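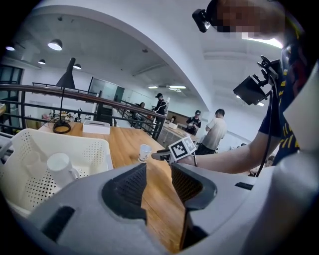

Home | Lists | Archive | Thread index | Sign in

Search this list Go Advanced

Subject: Re: Veton handheld kit – worth the money?

Hi all,

Sorry to take so long over this, I kept meaning to write it up properly and then it was Monday again. Quoting Hywel's original so you don't have to dig for it:

> We're looking at the Veton kit for the second half of the year – two
> grippers, the head strap camera, the marker blocks and a year of their
> upload service. The reseller (Wimier) wants an answer before November.
> Has anyone used it for more than an afternoon? I don't care about the
> brochure, I care about whether people can stand wearing it and whether
> the recordings are any good when you get them back.
> Also, is the Cletell one any better? It's cheaper.
> Hywel Gape

OK so. We've had the Veton kit since the spring and I've personally done 71 sessions with it, mostly dull tabletop stuff, cups and baskets and putting things back where they came from (my family think this is a very funny way to earn a living). I like it a lot! Not every part of it, though, and the parts I don't like are the ones you asked about.

The grippers first. They feel good in the hand for the first half hour. After that you notice the weight out front, and it gets you in the wrist and not the arm, which I didn't expect. Morfudd Hughes has smaller hands than me and she was swapping to short sessions by the second day. The fingers themselves are great – grippy, and they close evenly. A thin paper cup is the thing to try at a demo, by the way. If you can pick one up without denting it you've got the feel for the trigger, and if you can't you'll dent a whole sleeve of them like I did.

The cables are my big gripe. You've got a cable coming off the gripper down toward your body and however you route it, it finds the table edge. We now clip ours at the elbow and again at the belt. Veton will sell you clips. Please just use clips from a drawer.

I wrote some of this up for our own newsletter and I'll paste the useful bit in, it saves me typing it twice.
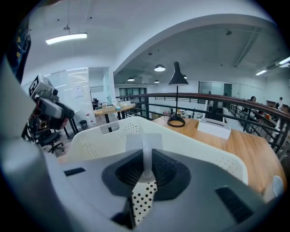
By Myfanwy Bevan | September 19, 2022 | 2 comments | 14 shares

The marker blocks need to stay where the cameras can see them, and that changes how you set up a table more than you'd think. We keep the tall things like lamps and boxes toward the back and do the picking up nearer the front. A basket is fine anywhere as long as you aren't reaching over the rim all the time. Start-up is quick once you've done it a few times: plug in, hold both grippers still, wait for the beep, go. If you skip the holding still part the whole recording comes back tilted, and you won't find out until the next morning when the upload service emails you about it.

The upload service is good, better than I'd feared. It takes up to 500 clips in one batch and sorts the bad ones into their own folder with a note saying what was wrong. The notes are short but they make sense. Support is slower. I wrote to them in the spring about a sticky trigger and got a very friendly reply nine days later.

(end of pasted bit)

About Cletell – we had one on loan for a week. Lighter, yes, and the strap is kinder to your forehead. But the fingers slipped on anything glossy and Enda Keogh spent more time re-taping them than recording. If you only want to pick up cloth and blocks it might do you fine. Aled James over at Ocampo still has one, so ask him, he'll probably let you come and try it.

On price, Wimier quoted us 1,000 for the second year of uploads and dropped it when we asked. So ask!

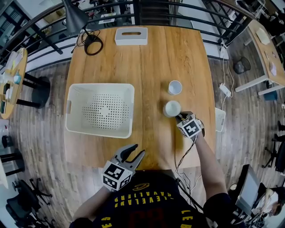 Can one person run a session alone, or do you need a helper?

One person can do it once the table is laid out, but have someone with you for the first few days to reset the objects and keep an eye on the cables.

Oh, and Hywel, order the spare finger pads with the kit and not later. Ours took five weeks to come on their own, and the postage was silly.

Happy to bring our set to the next meetup if anybody wants a go. I'll need a table and one free socket.

Myfanwy

Previous in thread | Next in thread | Reply to list

6 replies | 3 people found this useful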